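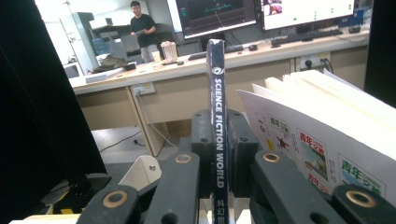
The quota for Thursday was 2000, and by four in the afternoon Theano Psarras had 1378 and a sore thumb.

"Books again," she said.

"Books are good," said Dionysis Bakalis, without turning from his graphs. "Books have spines. The model likes spines."

She had worked at Prestwood since December and had yet to see the model like anything. It lived on a server in another building and was called Erine, after somebody's boat. Every night it swallowed whatever she had done with the gripper that day, and every morning it sent back a number. On Monday the number had gone up and there were pastries. On Tuesday it had gone down and Dionysis said the number was noisy. She had asked why it was only noisy in one direction and he had gone to find more coffee.

She squeezed the handle, closed the black blocks on the navy book, lifted, held, put it back beside the magazines. 1379.

"You're doing them all the same," Dionysis said. He had a window open where the clips came in.

"You told me to be consistent."

"Consistent but varied."

"Show me what that looks like."

He thought about it. "Hesitate sometimes," he said. "People hesitate."

So she hesitated. She brought the gripper up to the science fiction book and stopped short, as if it might be hot, and then took it. She did it again from the left. She did one where she changed her mind and went for a magazine. It felt like acting for an audience that had never seen a play, and she said so.

"It doesn't need to understand," said Dionysis. "It needs coverage."

"Coverage of me being bored."

"Of grasps."

"Those are bored grasps. You'll sell this to Hashmi for their warehouses and in a year there'll be 5 arms in a row sighing at the boxes."

He laughed, though he also wrote something down.

At twenty past five he ran last night's version on the arm in the next room, and she went along to watch. The arm moved toward a book on a shelf. It came in low, the way she did. It tipped its wrist a little to the right, which she had been doing all week on account of the thumb. Then, a hand's width from the spine, it stopped.

"Is it stuck?" she asked.

"It's planning."

They waited. The arm stayed where it was.

"I only started hesitating today," she said. "That version hasn't seen it."

"Coincidence," said Dionysis. He leaned over the log, scrolled, and scrolled back. "Probably a timeout."

After a while the arm closed on the book, lifted it, held it, and put it down crooked. Dionysis marked the trial as a success. Levis, the client manager, would be showing it to visitors in the morning, and he wanted 6 of those in a row.

"You counted that?" Theano said.

"It picked up the book."

She went back to her desk. There were more than six hundred to go, and the cleaners came at seven. She flexed her thumb, picked up the gripper with her other hand, and started on the magazines.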